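Magazine > People > Work and craft

"I learned ironing from my mother, and tailoring from my mistakes"

Sandra Catterall has a repair shop for clothes in Hirnach, two streets behind the station. When I visit her on a Tuesday in the morning, the door is open and she is already arguing on the phone about a zipper.

She started 4 years ago, after the Lollitz factory closed its sewing hall. "I had a machine, a lamp and no customers," she says. "My first month I earned 543 euros. I paid the rent and bought thread."

Today most of the work is simple: hems, elbows, collars. She does not like to throw anything away, and she becomes a little angry when she speaks about cheap clothes. "People bring me a shirt and ask if it is worth it. I ask them back, do you like to wear it? If yes, then it is worth it."
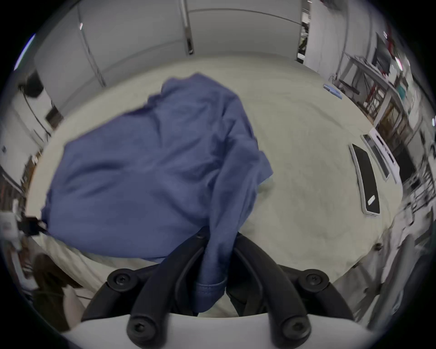

The hardest thing for her is the price. A new cuff takes her almost an hour, and many customers expect to pay the same as for a coffee. Her sister Sheila, who keeps the books, wanted to raise all prices in May. Sandra refused, and they did not speak for two days. "Then we raised only the coats," she says and laughs.

Last year the shop repaired 2,160 pieces. She knows this because every one is written in a green notebook – name, fault, color of thread. Gareth Hulme, her former foreman, sends her customers from his dry cleaning.

Does she want a bigger place? She thinks for a moment. "A bigger table, yes. For the curtains I must still go on the floor."

3,474 shares | 4 comments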